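Manipulation software group — weekly meeting

March 4, 2022

Present: Tetsuya Maruyama (chair), Mayu Matsuda, Junpei Oshima, Maximiliano Sepúlveda
Apologies: Masaru Yagi
Minutes: Mayu Matsuda

1. Minutes of the last meeting

Accepted with one correction. The log rotation fix was Junpei's item, not Masaru's.

2. Planner (Clenow)

Junpei has merged the new two-arm timing code. Both arms now share one clock, and a hold on one side stops the other within the same control cycle. He ran 96 plans overnight in the simulator and 17 were rejected for elbow clearance. Most of the rejected plans had the left arm reaching past the middle of the table. Tetsuya asked whether the clearance margin had been changed in February. Junpei thinks it was, but will check the commit history before anyone touches it.

Agreed to keep the old planner available behind a flag until the end of the month.

Action: Junpei to sort the rejected plans by cause and send the list around.

3. Towel task

Maximiliano reported on the flattening and folding work. The cloth model treats the towel as a single flat sheet, and the edge finder loses the corner when the fabric is bunched at a gripper. Colour is not the trouble, as a light blue towel separates well from the cream tabletop. The trouble is depth at the raised part, where the two wrist cameras give different heights for the same fold.

Mayu suggested trusting the wrist camera nearest the fold and dropping the other one until the arms have moved apart. Maximiliano would like to try a weighted average first. There was some discussion and no firm decision — he will run both on the same recordings and bring the numbers.
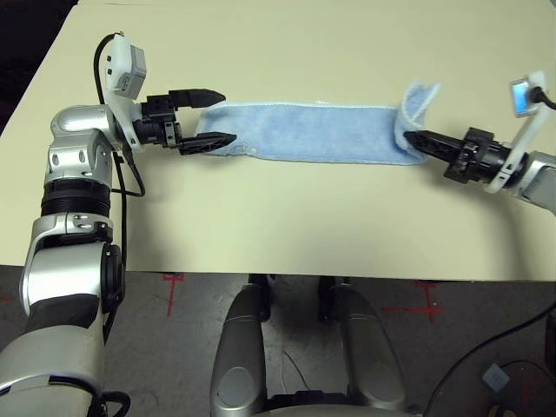 4. Wrist camera calibration

The calibration tool now writes its results straight to the Stekix config, so the values no longer need to be copied by hand. It still fails without a message if the target is only partly in view. Tetsuya wants a proper error and a non-zero exit code before the tool goes to the Ueda site.

Action: Mayu to add the error and update the setup page.

5. Log storage

The Temport drive is down to 400 GB free. Full-rate joint logs take most of the space. Agreed to keep full rate for failed runs only and thin out the rest. Junpei asked that nothing from the overnight plans be deleted until item 2 is closed.

Action: Masaru to write the cleanup script. Tetsuya will let him know.

6. Other business

Maximiliano asked for a code review on the gripper force limits. Mayu will do it by Tuesday.

Next meeting same time next week. Junpei to take the minutes.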